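Handover timing, part 2

I spent most of March on one number, the delay between the moment our hand decides it has a grip and the moment the planner lets the arm move away. In the last post I said the handover code on Perkeo was basically done. It wasn't, so I'm writing up what changed.

The old version was a plain state machine. Approach, wait, close, retreat. The wait state ended when the perception node reported the object inside a box in front of the palm. That works fine if the object is on a table. With a person holding it, the object drifts, the fingers of the giver cover half of it, and the pose estimate jumps. Small shiny things are the worst, and wrapped packages are what we test with.

I looked at the logs from 80 handovers. Most of the bad ones had the same cause. The pose message was 175 ms old by the time the controller used it, and I was treating it as current. The fix was boring. Every pose now carries the camera timestamp, and the controller throws out anything older than 60 ms and holds its last target. I should have done this from the start.

The second change is in the planner. It used to replan the whole arm path on every new pose, so the wrist twitched whenever the estimate moved a little. Now the arm path is frozen once the palm is close, and only a small correction at the wrist is allowed. People seem more comfortable putting things near a hand that stays put.

I also moved the logging out of the control loop and into Tetteh, our playback tool. It lines up joint states, camera frames and operator input on one timeline. If the input stream is missing, it now refuses to open the file. Before, it would open it and show zeros, and I lost an afternoon to that.

Still open: the release check when the robot is the giver. The current threshold is a constant in a config file and I don't like it. The Fasdale branch has a version that uses finger motor current, but it hasn't been merged and the tests don't pass yet. I'll get to it after the calibration rewrite.

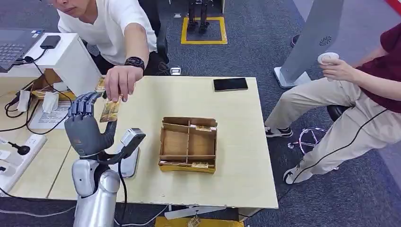
The hand and one of the gold packages, with the controller in use at right.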